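4. Can the bench be cleared without a person?

Sorting brake parts is a dull job that most small repair shops still do by hand. A worker takes pads, shoes and nuts from a bench, looks each one over and puts it away. We asked whether a two-arm cell could take over that chore at Ovolex, a rebuilder of drum and disc brakes. The bench is marked off in squares with blue tape, so that a part's place can be logged by cell.
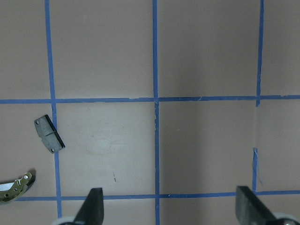 Reading time: 4 minutes

Pads gave the least trouble. A disc brake pad lying friction side up has straight sides that a parallel gripper can close on. Shoes are harder. The arc, the web and the rim each offer a grip, and only some of them hold once the part is lifted. The Fesley planner picks one grip per part and keeps to it - a choice that saved time but cost us several dropped shoes.

Each trial began with both grippers open above the bench. We ran 600 trials in all, under daylight and with the shop's own lamps off.

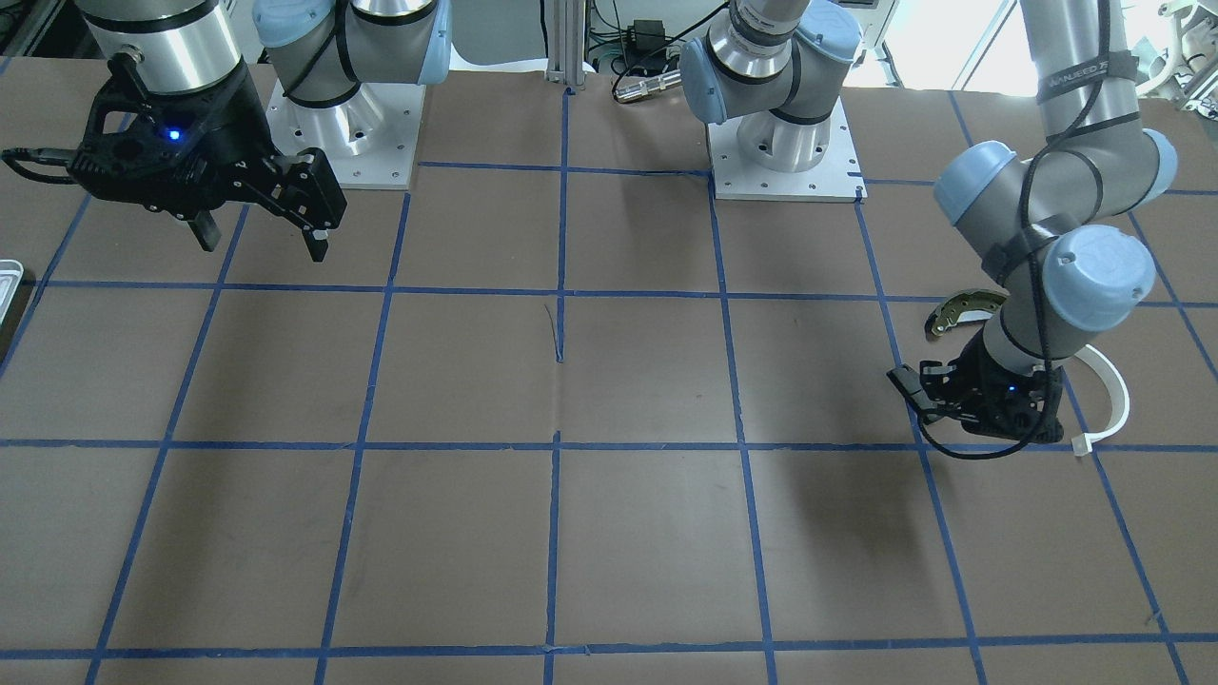

Figure 7. Two-arm cell with taped grid.

Shadows from the arms were a steady source of error. The Moroz detector at times placed the rim of a shoe too far to one side, and small dark parts suffered most. Two nuts set close together were often read as one.

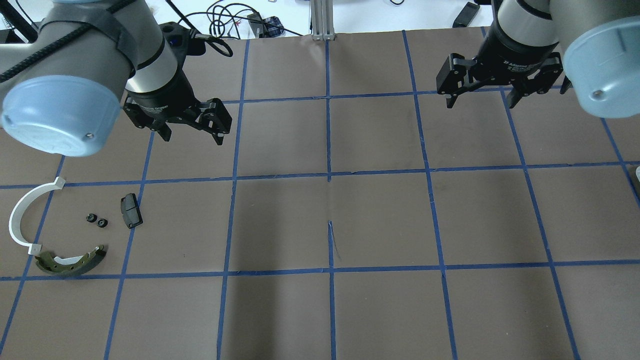 Can a machine sort mixed brake parts as fast as a worker?
At present it is slower on every part we tried, and it still needs a person within reach to deal with drops.

We then gave the cell mixed layouts, with a nut, a shoe, a pad and a curved white plastic piece spread over the grid. A layout of this kind has 4 parts and no fixed order of picking. The planner was free to use either arm. 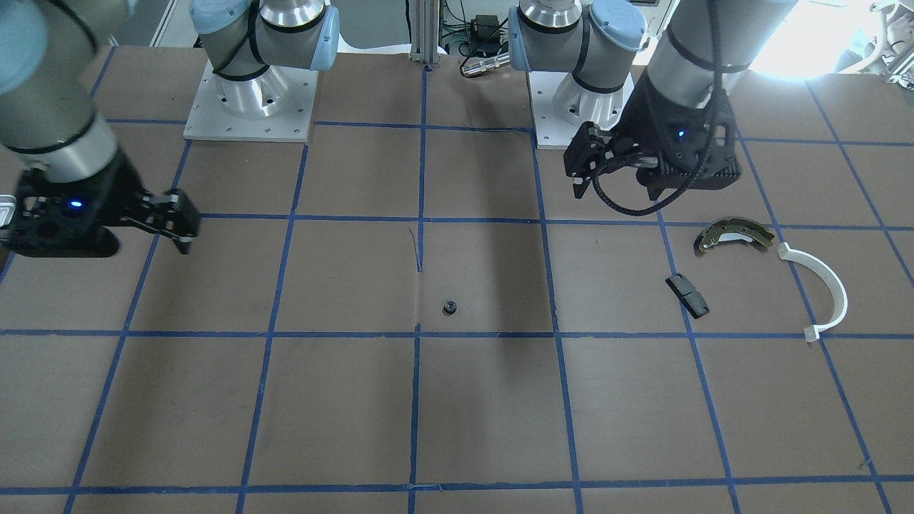 Bestunach, November

The second round of tests used the same planner with a slower approach. Drops became less common, though a full layout took longer to clear. The plastic piece remained the weak point, as its curve left little for flat fingers to hold. In 3 sessions the operator stopped the run by hand. We would trust the cell with pads today. Shoes and nuts still need a person at the bench.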